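Grovero Open Day

The Grovero Open Day is a yearly public demonstration of sorting robots and warehouse automation, held each August at the Grovero works on the edge of Vinus. It began as an afternoon for the families of staff and has grown into one of the best-loved dates in the town's summer, drawing over 2000 visitors through the gates between ten in the morning and the last demonstration at half past four. Entry is free. Timed tickets are needed only for the gallery above the main hall.

History

The first open day used a single arm, bolted to a bench in the canteen, which moved tins from one end of a table to the other. It was slow and it dropped things, and people stayed for hours to watch it. The event moved into the main hall the following year and has stayed there since. The Lollier line, a set of six arms working along one belt, became the centrepiece when the hall was refitted, and remains the part most visitors come to see.

Demonstrations

The day is built around three displays. The Lollier line runs on the hour and handles mixed goods at full working speed — a wonderful thing to watch from the gallery, where the rhythm of the arms can be followed from one end of the belt to the other. In its best open-day run the line sorted 3642 parcels without a stop, a figure still painted on the wall by the gallery stairs.

The Sjöberg cell is smaller and quieter. It uses one arm with a soft gripper and works behind a low clear screen, so that children can stand close. Its party piece is picking up a paper bag of flour and setting it down upright. The cell is also where visitors may try the controls for themselves, and the queue for it forms early.

The third display, known as the teaching corner, deals with how a robot learns a sorting job in the first place. Simple tasks are carried out by hand, with wrapped packages and coloured plastic trays marked with letters. The task is kept plain on purpose: a package is lifted, its label is read, and it goes into the tray with the same letter. Small changes in grip, height and angle from one turn to the next are welcome, as a robot trained on only one way of holding a package tends to manage badly with any other. During one open day the corner got through 872 turns, many of them by children, and staff still speak of it with great fondness. 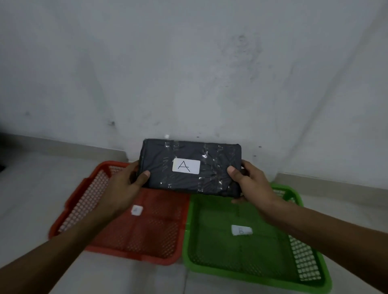 A taped package labelled "A", held in both hands over a red-orange and a green tray.

Talks and tours

Short talks are given in the old packing room through the afternoon, covering grippers, belts, safety stops and the odd spectacular failure. Tours of the repair shop leave from the same door. The shop keeps the original canteen arm, which is switched on once during the day and still drops the occasional tin, always to loud applause.

See also

Lollier line
Sjöberg cell
Vinus summer fair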